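Who Runs Sellton Now?

2014-01-22

On paper, the city of Sellton is governed by a council of nine, elected by ward, answerable to the voters every four years. The charter says so on its first page. But anyone who has tried to get a decision out of City Hall lately has learned that the council decides very little, and that most of what matters was settled somewhere else before the meeting was called to order.

The change came slowly. Ten years ago the council wrote its own budget. Members argued over it line by line, often past midnight, and the public could watch. Today the budget is written by the state-appointed Fiscal Oversight Board, which meets in Bunstead, 29 miles away, on weekday mornings when most people in Sellton are at work. The council receives the finished document and has 10 days to vote on it. It may vote yes. If it votes no, the document takes effect anyway.

The board was never meant to last. When the city missed a bond payment, the legislature passed a rescue bill in a single afternoon. The bill ran to 109 pages and most lawmakers voted on it the same day they received it. It promised that local control would return once the city had balanced its books for 2 years in a row. Sellton has done that. The board then ruled that the pension fund must be counted differently, and under the new count the books were out of balance again. The clock went back to zero.

Supporters of the arrangement have a fair case, and it should be stated. The old council spent money it did not have. It gave raises in election years and put off repairs in the years between. The water mains under the east side were laid before the Second World War and were patched so many times that the public works department lost track of the patches. Under the board, the mains are being replaced and the city pays its bills on time. A family that lives on the east side and turns on the tap in the morning may not care much who signed the contract.

They may care about the bill, though. The contract to run the water system went to Climeo, a private firm, on terms the council saw only after they were signed. Rates have gone up twice. Residents who went to the council to complain were told, correctly, that the council had no say. Residents who drove to Bunstead were given two minutes each at the end of the agenda, after the vote. 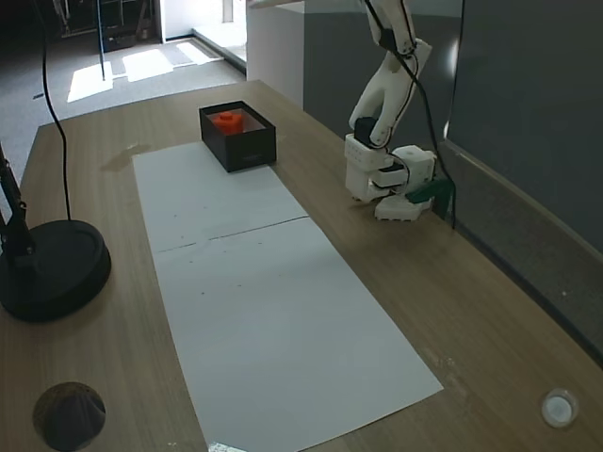 A tabletop with paper laid along it and an open black box near the far end.

The same thing has happened in Toft, on the other side of the county, where a smaller board was set up under the same law. Toft had not missed a payment. It had only been placed on a watch list, and the law allows a board for that too. Its library now opens three days a week and its town meeting, held without a break since before statehood, has become a kind of listening session. People still come and still make motions, but the motions bind no one.

Turnout tells part of the story. In the last Sellton election before the board arrived, a little under half of registered voters went to the polls. In the most recent one it was closer to one in six. Two wards had a single candidate. One had none until a write-in was talked into it the week before. It is easy to scold people for staying home, and the local paper did so at length, but a vote is supposed to change something. People in Sellton have watched three elections go by without moving a single figure in the budget.

There is a bill in the state house that would set a fixed end date for all oversight boards and give councils a real vote on any contract longer than five years. It gets a committee hearing in February. The governor's office has not taken a position. The bond rating agencies have, and they are against it.

Some reformers want to go further and do away with the boards at once. That would probably be a mistake. Sellton has lost most of its finance staff, and a council that has not written a budget in years will need help writing the next one. A handover could be done in stages - the parks and library money first, then police and fire, then the debt. The board's own consultants drew up a schedule like that when it was formed. It has never been put on the agenda.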